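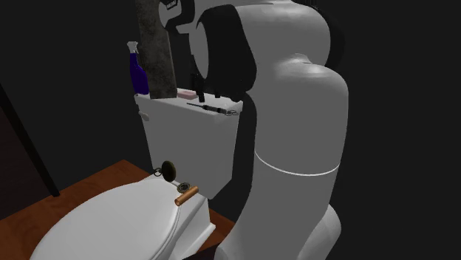

Osesari at Trasetside: your questions, answered at some length

Last updated Aug 1, 2024

What is Osesari, in plain words?

Osesari is a robot arm project that a few of us work on at the Trasetside shared workshop, mostly in the evenings and mostly with tea going cold next to us. The goal is an arm that can put a bathroom back in order: pick up the soap, move the spray bottle, clear away the odds and ends that people leave on top of the tank. We started in March, and at the moment nearly all of the work happens in simulation, on a desktop computer that Chun-hung built out of spare parts and guards like a family heirloom.

Why a bathroom, of all rooms?

We get this one a lot, usually with a raised eyebrow! Myroslav's mother has trouble bending and reaching, and when he asked her which room gave her the most grief she didn't have to think about it. Kitchens get plenty of attention from robot people anyway. A bathroom is cramped, the surfaces are smooth and often curved, and the one handy shelf (the top of the toilet tank) is narrow and sits behind the thing you have to reach around. It makes a very good test, and it makes for some funny conversations with visitors.

What is a screwdriver-like tool doing in a bathroom?

Well, have you seen what's on top of your own tank? We asked members what ended up in their bathrooms and the answers were wonderful. Some of our objects are ordinary bathroom things, such as the soap and the blue spray bottle, and the rest are shapes we picked to be awkward: a long thin tool, a wooden peg, little metal fittings, something round with a ring attached. If the arm can only handle soap, it won't be much use to anybody.

Can I come and see the arm?

You can come and see it on the screen, and you're very welcome to. The simulated arm stands on a dark box beside the toilet, and you can watch it work its way over to the tank and pick things up (or knock them behind the tank, depending on the evening). Our real arm is a secondhand one that we bought through Golstead, and it's still in pieces on Damir's bench while he sorts out the wiring. Please ask before touching any of the pieces – he has them laid out in an order that makes sense to him.

How do you teach it to pick things up?

Slowly, and with a good deal of repetition. One of us steers the simulated gripper by hand through a whole pickup, and we save it. So far we have 400 of these saved by hand, and Shu-fen did far more than her fair share. After that the computer makes its own attempts from slightly shuffled starting positions, and we've let it get through 3,000 of those. The long thin tool has taught us the most by far. Grab it near one end and it wants to swing, so we now aim for the body and keep it level and low over the tank lid until there's a clear way out. 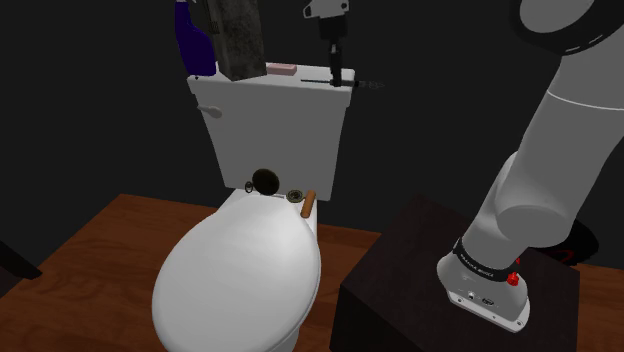
Lifting straight up seemed the obvious thing at first, and it's fine for the soap, but with anything long you also have to think about where the far end is going. Chia-hao wrote a small check that looks at the whole length of the object before the wrist is allowed to turn. It's 17 lines of code and it has saved us more grief than anything else in the project, so if you're building something similar, start there.

Do the small things next to the lid hinge count as part of the task?

They do, and they're harder than the ones on the tank. The gripper has to come down in front of the tank without leaning on it, and round things have a way of escaping. We're leaving those until the tank top is reliable, though Shu-fen keeps sneaking in a try at the peg when she thinks we've all gone home.

Will the real arm behave like the simulated one?

Not exactly, and we'd be fibbing if we promised otherwise. Friction is the big worry, especially with soap. Our plan is to go over everything again at low speed with a secondhand tank lid clamped to the bench, no plumbing involved, and fix the numbers as we go.

I've never programmed anything. Can I help?

Yes, please do! We need people to measure real objects, sand pedestal parts and tell us when our instructions make no sense. Groups are kept to six at a time so that everyone gets a turn at the controls. Leave a note in the Hsu room, in the tray by the door, with your name and which evenings suit you, and Myroslav will get back to you.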